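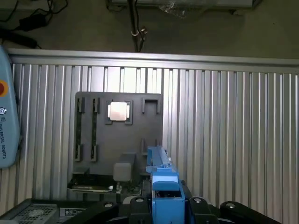 Busden, julio

1/ Hilo largo, os aviso ya, que me conozco. Llevo un par de semanas dándole vueltas a cómo se aprende a montar y desmontar un ordenador cuando nunca has tenido uno abierto delante, y como varios me lo habéis preguntado por privado, lo cuento por aquí con calma y así lo tenéis todos.

2/ Lo primero es el tablero de prácticas. Es gris oscuro, va de pie y tiene lo básico de una placa base pero simplificado: dos ranuras largas para memoria a la izquierda, el zócalo del procesador arriba, hacia el centro, y una tarjeta de expansión tumbada en su ranura, más abajo. A mí me parece una preciosidad, qué queréis que os diga.

3/ Lo bueno que tiene es que todo está separado y se ve venir. En una placa de verdad las piezas viven apretadas y, si es tu primer día, no sabes ni dónde mirar. En el tablero miras el zócalo y solo miras el zócalo. Parece una tontería, pero a la gente le baja muchísimo los nervios (a mí me los bajó, y eso que venía de cacharrear con radios viejas).

4/ El procesador. Fijaos en cómo brilla la tapa metálica, casi rosada con esa luz. Mi consejo para colocar uno es siempre el mismo: antes de acercarlo, buscad la marca de la esquina y decidid la orientación. Luego se apoya y se suelta. Si notáis que hay que apretar, levantadlo y volved a mirar. Aquí la prisa sale carísima – sobre todo en las placas que llevan los pines en el zócalo, que se doblan con mirarlos mal.

5/ Las memorias son al revés y esto descoloca a todo el mundo. Después de tanto decir «suave, suave» con el procesador, llega el módulo y resulta que pide fuerza de verdad. Se abre la pestaña, se alinea la muesca, y pulgares en los dos extremos hasta que suena. La primera vez el clic asusta. La segunda ya lo echas de menos si no llega.

6/ Luego está la tarjeta de expansión, que yo siempre practico entrando recta, sin balancearla de lado a lado. Y para sacarla, mirad antes si hay pestillo. He visto arrancar una tarjeta con el pestillo echado y todavía me duele algo aquí dentro al acordarme. (No era mía. Bueno, un poco mía sí.)

7/ En Cirnero, que es como llamamos a este lío de las prácticas, tenemos la costumbre de repetir en el tablero unos 30 minutos antes de pasar a un equipo completo. Media hora de poner y quitar. Suena aburridísimo y a mí me encanta, me deja la cabeza como después de doblar ropa. Hay quien se pone música, yo prefiero oír los clics.

8/ Y después del tablero, la torre. Se tumba de lado, con el interior hacia arriba, y ahí se acaba lo ordenadito. De golpe hay chapa, cables, aristas y cosas debajo de otras cosas. Desenchufada siempre, por supuesto, y pulsando el botón de encendido un par de veces con el cable ya fuera, que es una manía heredada pero no pienso quitármela.

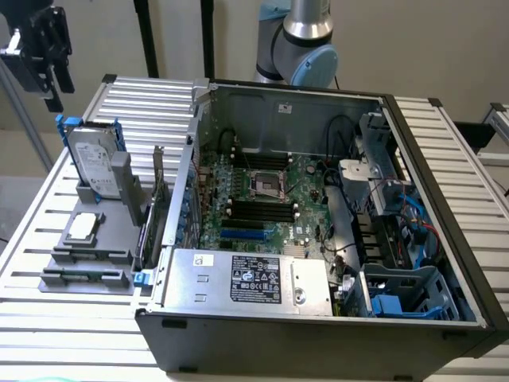 9/ Qué se encuentra uno al abrir una Dell

Pues la fuente de alimentación, lo primero, esa caja plateada grandota con su etiqueta negra llena de letra blanca. Las etiquetas se leen, aunque dé pereza. Y la fuente NO se abre, nunca, por mucha curiosidad que os dé y por muy tentadores que parezcan los tornillos. Si falla se cambia entera.

10/ La placa es verde, de las de toda la vida, con el zócalo al aire entre las ranuras de memoria. Cuando un zócalo está así de expuesto yo me pongo pesadísima: ni dedos, ni mangas, ni destornilladores paseando por encima. Si vais a dejarlo un buen rato, tapadlo. Hay tapitas de plástico y cuestan una miseria.

11/ ¿Veis la ranura azul, la que está al lado de una negra? A mí me chifla que haya colores dentro de un ordenador. El pestillo azul de la esquina, lo mismo. Cuando enseño una torre a alguien empiezo por pedirle que me señale lo azul, y ya tenemos por dónde tirar del hilo.

12/ La pila redonda, la de botón. En un equipo con años es la primera sospechosa si el reloj se vuelve loco cada vez que lo desenchufas. Casi siempre es una CR2032, pero leed lo que pone la vuestra antes de bajar a comprarla, que luego pasa lo que pasa. En Nemness las tienen junto a la caja, por si sois de Busden.

13/ Los cables. Ay, los cables. En el lado derecho hay un buen enredo, con uno rojo y otro azul muy vivo. Yo antes de soltar nada hago una foto y pongo un trocito de cinta con el nombre en cada conector. La memoria humana aguanta hasta el tercer cable, la mía hasta el segundo.

14/ Otra costumbre que recomiendo mucho: una libreta. En la mía cada torre lleva su número, y debajo apunto qué se soltó y en qué orden. La 1139 ocupa una página y media, pobre, me dio una guerra tremenda. Para volver a montar, se lee de abajo arriba y listo.

15/ Me preguntabais también si hace falta comprarse algo caro. Un destornillador de estrella decente, una pulsera antiestática, un cuenco para los tornillos y una mesa despejada con buena luz. Y una torre vieja, que eso lo tiene alguien de la familia en un armario, os lo prometo, solo hay que preguntar en la próxima comida.

16/ Me dejo para otro día la pasta térmica y los disipadores, que dan para hilo propio y tengo opiniones. Si alguien tiene una Dell parecida y se ha atascado, que me mande foto del interior y lo miramos juntos. ¡Contesto tarde, pero contesto!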